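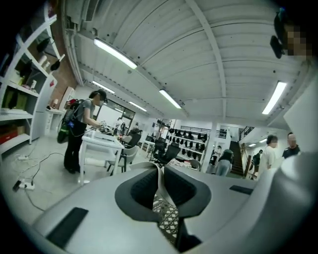
Siden Archival Sleeve for Signed Letters and Documents

Item 741. Clear polyester sleeve with an acid-free backing sheet, for single-page letters, land grants, commissions and signed photographs. Fits pieces up to 9 x 14 inches.

Sold by Clusetti & Henríquez, Cokeo. Price per pack of 25: $83.00.

The sleeve is sealed on two adjacent sides and open on the other two, so a brittle page can be laid in flat and never has to be pushed down into a pocket. The polyester carries no coating and no plasticizer. It will not lift ink from the page, but do not use it for pastel, charcoal or flaking wax seals. Static can pull loose material off the surface.
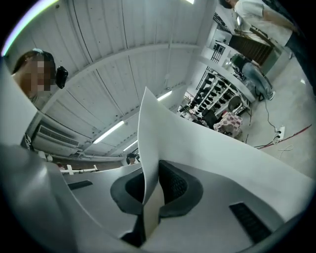

Each sleeve comes with one backing sheet, cut slightly smaller than the sleeve. Thin laid paper from the 1700s needs the support, and so do later typed letters on cheap stock. Large white sheets with a slight curl along the upper edge, should be flattened under weight overnight before they go in behind a document. Backing sheets can also be ordered alone as item 830 — same stock, packs of 400.

Write any notes on the backing sheet in soft pencil before the document goes in. Ink can transfer.

Inscribed photographs: use one sleeve per print, image side away from the backing. Mounted photographs thicker than card stock will need a box.

Stock: packs of 25 are available now. Item 830 is on back order and will ship in April.

Returns are accepted on unopened packs only.

Page updated Monday, March 23, 2026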